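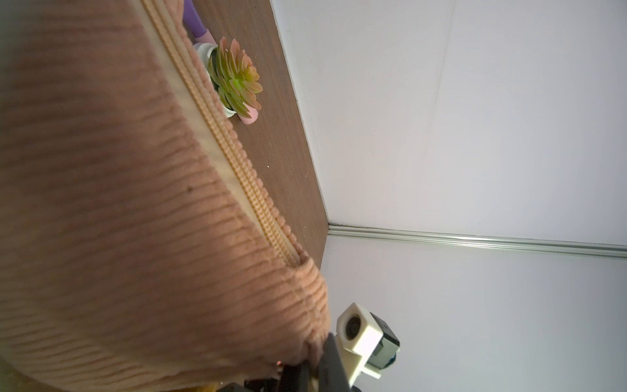 Why does a gripper servo cut torque while it is holding something soft?

The servo never reaches its commanded position, so it keeps pushing at the limit until the overload protection trips, and on our firmware the trip stays latched until torque is cycled.

Matilde Carrilho wrote:

> Saw another drop at Leddale in the afternoon run, episode 292. Gripper
> closed on the pouch, held for a while, then went limp and the arm
> carried on with its trajectory as if nothing had happened. No error in
> the Trestgate log. Power cycling the arm cleared it. Is it the supply
> again, or should I swap the servo?
>
> Matilde

Please don't swap the servo yet. I went through the raw bus dump for 292 and the supply voltage is flat the whole time, so I don't think the supply is involved.

What the dump shows is a stall. The close command goes to fully shut. The corduroy compresses a little and then stops compressing, position error stays constant, and load sits at the limit. After 40 seconds the overload bit comes up and the servo releases. Temperature at that point was 76 C, under the thermal cutoff, so the thermal bit never gets set. Trestgate only prints the thermal bit. That explains the empty log.

The two-arm cell makes it worse. When one arm is waiting for the other to get clear, the waiting arm holds its grip with no timeout, and the planner has no idea how long the hold has been going on. 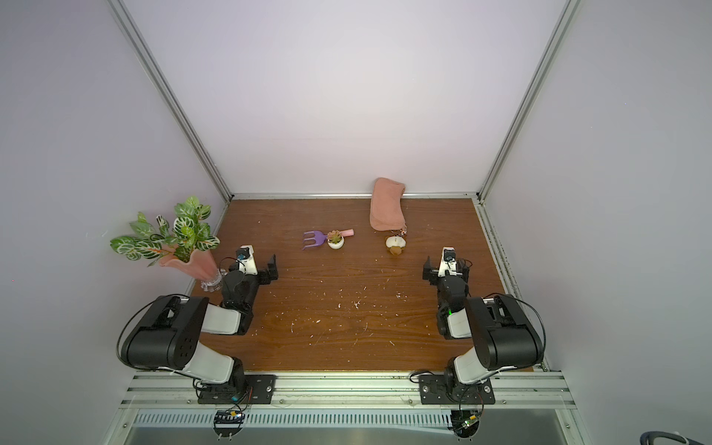 The rake and the small potted plant have not triggered it in any run I have checked. Their grip targets in the config are set per object, close to the real width. The pouch entry was left at the default, which is zero.

Changes I have pushed to the Oyelaran branch:

- pouch grip target is now a width, with torque limit at 40 percent during hold
- overload bit is read every cycle and raises a stop on both arms
- a stop no longer clears itself; someone has to acknowledge it at the console

The third one will annoy people. The old behavior let an arm re-enable and close again on whatever was between the fingers, and I am not willing to keep that. Until the branch is merged, keep hands out of the cell unless motor power is off at the switch. A limp gripper is not a disabled arm.

One item is still open. The ring and chain on the pouch can get between a finger and the fabric, and then the width target is wrong. Birulow has the same firmware, so if anyone there has a dump with that case, please send it to me.

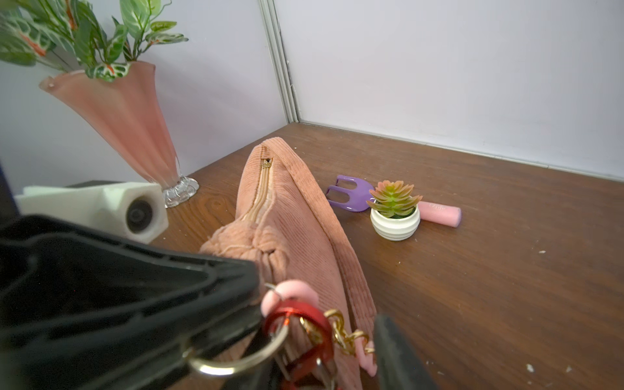

Pouch between the gripper fingers, with the split ring and chain at the front.

Matilde, could you rerun the pouch task on the branch and send me the bus dump even if it completes? Leave the servo in place and note which arm it was. The 292 entry doesn't say.

Rosário Pinheiro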